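How to plan a visit to the Eltley paper mill museum

1. Book a time slot
Tickets for the Sobczak hall are sold in slots of 15 minutes. Groups of more than 4 should write to Ewurabena Laryea at the visitor desk.

2. Get there
Take bus 140 to the Dedura gate. Parking is on the river side.

The canteen serves hot food until the last slot.

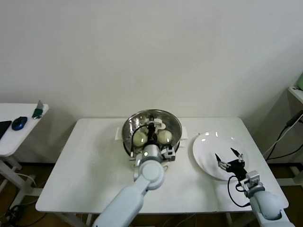 3. Start with the machine room
Pick up a plan at the door and follow the pulp line from the beaters to the drying rolls. The archive upstairs opens from May.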